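Small Boards, Long Promises: Why Embedded Hardware Needs an Honest Support Date

Reading time: 4 minutes 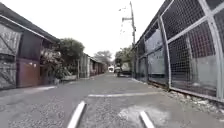
The lane outside, looking along the fence.

By Mayu Minami
June 2020

The market for small industrial computer boards has grown accustomed to announcing everything except the one matter its customers most need to know. A new module arrives with its processor, its memory, its display outputs and its operating temperature set out in careful tables. The period for which the manufacturer will supply it, repair it and issue firmware for it is commonly reduced to a phrase. "Long-life availability" is the usual one. It commits the seller to very little.

It is the contention of this essay that every embedded board offered for commercial use should carry a published end-of-support date, fixed at launch, and that buyers should decline to specify products which lack one.

The case rests on how these boards are used. A desktop computer may be replaced when its owner tires of it. A board inside a ticket machine, a laboratory instrument or a packaging line is replaced when the machine around it is replaced, and that machine may have been approved, insured and documented on the basis of the exact components it contains. A change of graphics controller which appears trivial in a catalogue can require a new driver, a fresh round of testing and, in regulated trades, a new certificate. The cost of the board itself is often the smallest figure on the page.

Tridmont, an integrator of access and payment terminals with which the present author worked for several years, experienced this at first hand. The firm had standardised on a compact board from Bruritis and had placed 141 terminals with a single customer. The supplier gave notice in October that the module would be withdrawn and that final orders would close within the quarter. Its successor had the same outline and the same connectors, and was described as a direct replacement. It required a different boot firmware and a later kernel, and the card reader software had been validated against neither. Tridmont bought 100 spare boards of the old type, at a price it would not willingly have paid, and stored them.

Bruritis did nothing improper. Its terms of sale permitted withdrawal on reasonable notice, and notice was given. The difficulty lay in the terms themselves and in the willingness of customers, Tridmont included, to sign them without asking for a date.

Manufacturers offer two objections to a fixed commitment, and both deserve a proper answer.

The first is that a board maker does not control its own supply. If the silicon vendor discontinues a chipset, the board cannot be built. This is true, and the remedy is disclosure. A manufacturer knows, when it selects a chipset, what assurance it has received from the vendor. It may publish a date which matches that assurance, and it may state separately what it will do should the assurance fail: a last-time purchase, a held stock, or a redesign carried out at its own expense. Purchasers can plan around a modest commitment. They have far more trouble with a generous one which has no terms attached.

The second objection concerns firmware. Osamu Higuchi, who managed board qualification at Tsuchiya until his retirement, has argued in correspondence with this author that hardware supply and firmware maintenance should be kept apart, as the skills and costs involved are entirely different. "A warehouse can keep a board available," he wrote. "Only an engineer can keep it safe to connect." He is right to separate them, and the logical consequence is that there should be two dates on the data sheet. At present there is frequently none. A board may remain on sale for years after the last person who understood its firmware has moved to another product, and a purchaser has no means of discovering this until a fault is reported and goes unanswered.

It would be unfair to place the whole burden upon suppliers. Purchasing departments have for too long treated lifetime as a question for the engineers, and engineers have treated it as a question for purchasing. Dornby, a maker of weighing equipment, now requires that both departments sign a single sheet for any computing module, recording the supply date, the firmware date and the name of the person at the supplier who confirmed them. The sheet has delayed some projects. It has also led at least one supplier to write down, for the first time, a period which its sales staff had been quoting by telephone.

Nor is legislation necessary at this stage. A trade association could settle a common form of words in an afternoon, covering what is meant by supply, what is meant by maintenance and how much notice is owed when either is to end. Larger buyers could then refer to it in their tenders, and smaller firms would benefit from the same wording without having to negotiate it.

Until such a form exists, purchasers should ask for both dates in writing before a sample is ordered, while the supplier still has a reason to reply promptly.

Comments (3)

Nipon Nakpan
I agree on the two dates, but I would add a third for documentation. We have boards we can still buy and still update, and the only copy of the pin assignments is a PDF on a colleague's laptop.

Shota Morikawa
The author is a little easy on the chip vendors. A small board maker ordering modest volumes gets whatever assurance it is given and cannot argue. Publishing that date simply moves the blame down the chain.

Smaranda Sima
To Shota: perhaps, but I would still sooner have the date. We turned down a cheaper module last year for want of one and I have not had cause to regret it.

Related items
Passive cooling in sealed enclosures: what the data sheet leaves out
Who owns the boot loader?
Last-time purchases and the cost of storage
Serial ports are still with us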